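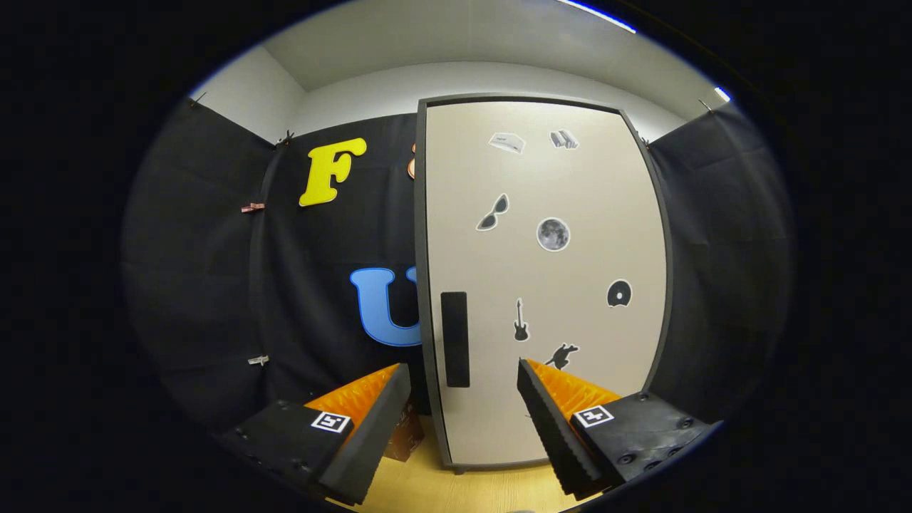

Según Hilkka Turunen, lo primero que se pierde en una casa alquilada son las puertas. No las roban, aclara. Se quitan, se dejan en un trastero y cuando alguien pregunta por ellas ya no encajan en ningún hueco.

Tiempo de lectura: 3 min

Rungnapa Kaewmanee se ríe cuando se lo leo. Está de acuerdo a medias. Lleva siete inviernos restaurando carpintería interior en Groltesville, casi siempre pisos de alquiler, casi siempre con prisa, y la conversación es también así: de pie, el teléfono que suena, un café que se queda a medias encima de una sierra.

«Se quitan porque estorban. El sofá no pasa, fuera la puerta. Luego hace frío en el pasillo y ponen una cortina», dice. «Yo he visto cortinas de baño en un dormitorio. Con sus anillas y todo».

¿Y por qué importa? Se lo pregunto mal, demasiado pronto. Contesta igual.

«Pues por el ruido. La gente habla de ventanas, que si doble vidrio, que si el aislamiento. Y después tienes al niño estudiando a tres metros de la lavadora con una puerta hueca que pesa menos que el gato.»

El ruido es su tema. Vuelve a él cada dos frases. Cuenta que en Skasenia, el barrio de bloques bajos junto al canal, cambió las puertas de una escalera entera y que una vecina la llamó a los pocos días para quejarse de que ya no oía a su marido. «No sé si era queja. Le pregunté y tampoco ella lo tenía claro».

Trabajo barato, el suyo no es. Una puerta maciza recuperada, lijada y colgada con bisagras nuevas sale por unos 200 euros, y eso si el marco está a escuadra. Casi nunca lo está. Los edificios se mueven, las jambas ceden, el suelo se levanta con la humedad y la puerta empieza a rozar abajo, siempre por el lado de la cerradura.

«Y entonces llega el cuñado con el cepillo», dice. Pausa larga. «Le come medio centímetro en verano y en agosto estupendo. En invierno la madera encoge y por abajo entra el aire que da gusto».

Su consejo, por si alguien lo apunta: antes de cepillar, apretar los tornillos de la bisagra de arriba. Si no agarran, rellenar el agujero con un palillo y cola, esperar un dia y volver a atornillar. La mayoria de las puertas que rozan se arreglan así. «Me quito clientes, ya lo sé».

Aprendió en Economou, un taller de muebles que cerró hace tiempo y del que se llevó dos gubias y la manía de marcar el canto superior a lápiz. Habitación, lado de apertura, fecha. Ese canto no lo ve nadie, salvo el siguiente carpintero. En una casa de la calle mayor encontró una marca que no era suya, una lista de la compra: harina, clavos, velas. La dejó donde estaba y pintó alrededor.

De la pintura prefiere no hablar y habla un buen rato. No soporta el esmalte brillante. Tampoco que se pinten las bisagras, «eso es de juzgado». Quiere manos finas, rodillo de pelo corto, la puerta tumbada sobre caballetes y paciencia entre capa y capa. Le digo que en casa yo las pinté colgadas. Me mira.

«¿Y los churretes?»

Ahí siguen.

Queda la cuestión del almacén. El ayuntamiento quiere vaciar la nave de Gurkon, donde van a parar los derribos de media comarca, y el plazo acaba en 2027. Dentro hay puertas de cuarterones, postigos, alguna corredera con su carril. Ella va cuando puede, mide, se lleva las que caben en la furgoneta. ¿Y las demás? Se encoge de hombros. Astillas, supone. Ha pedido por escrito que dejen entrar a los vecinos antes de que pase el camion, y todavia espera respuesta.

«Que vayan con las medidas apuntadas», insiste. «Alto, ancho y grueso. El grueso se les olvida a todos».

Suena otra vez el teléfono. Una puerta de cocina, que no cierra. Le pregunta a quien sea si ha probado con la bisagra de arriba.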